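In Defense of the Boring Robot

Posted 05/03/2018

The robotics club at Clelldale spent a whole term teaching a robot to deal with laundry, and I have heard every joke you are about to make. My favorite came from a parent who asked whether it could be sent home to work on her son.
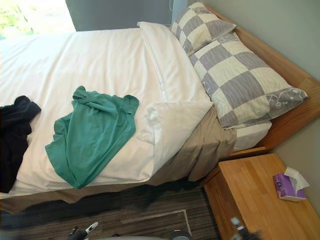

I'd like to say a kind word for this sort of project anyway. Most student robotics I've judged is a form of theater. At the Irkville meet last November, 6 teams brought machines that threw balls at things, with a fog machine and a great deal of shouting. It was a wonderful afternoon and I can't remember one idea from it.

A T-shirt, though, is a nasty opponent. It has no fixed shape and it doesn't care how much you spent on motors. You grab it by one fold and the rest goes wherever it likes.

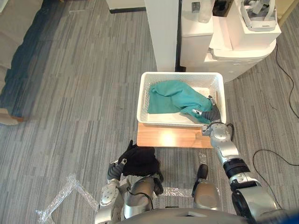
The Clelldale students learned this slowly, which I count in the project's favor. Their notebook runs to three volumes, and long stretches of it are a quarrel over where to pinch a shirt. I have sat through faculty meetings with less at stake and worse minutes. 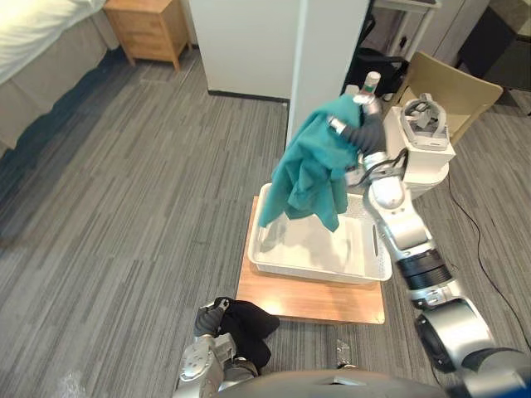
The Takács Cup, our regional prize, still gives extra points for speed and none for patience. I'd flip that for a year or two and see who complains. Meranau will, loudly, having just bought a second fog machine.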